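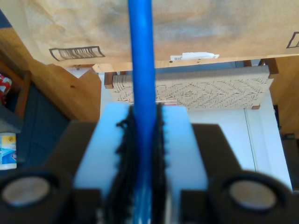

Don't throw out those brown paper mailers! I keep a stack by the packing table and I love finding new jobs for them. Slit the end neatly with a blunt letter opener and you get a padded sleeve that's good for at least 2 more trips.

Peel off the old labels first. If one won't budge, warm it with a hair dryer on low for 20 seconds and roll it back slowly from a corner. Leftover barcodes get a thick black marker, and do both ends, please, scanners are nosy.

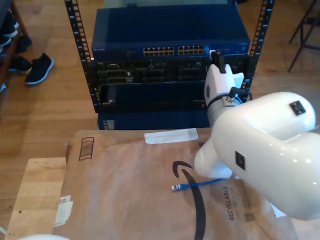 Padded mailers are also wonderful for spare cables. Coil each one loosely, slip it in, write what it is on the flap (big letters!) and file them standing up in a box. Mine holds 8 and I can grab the right one in seconds.

If your packing table shares a room with a rack, like mine does, tear and cut paper well away from the vents. Paper fluff gets everywhere. I go over the grilles with a soft brush every February and label both ends of every network cable while I'm there.

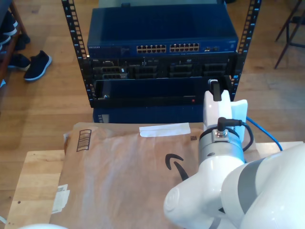

One more for flat mailers: open up the seams, and they make a great mat for gluing and touch-up paint. Two layers if you're messy like me!

Corinne Pruitt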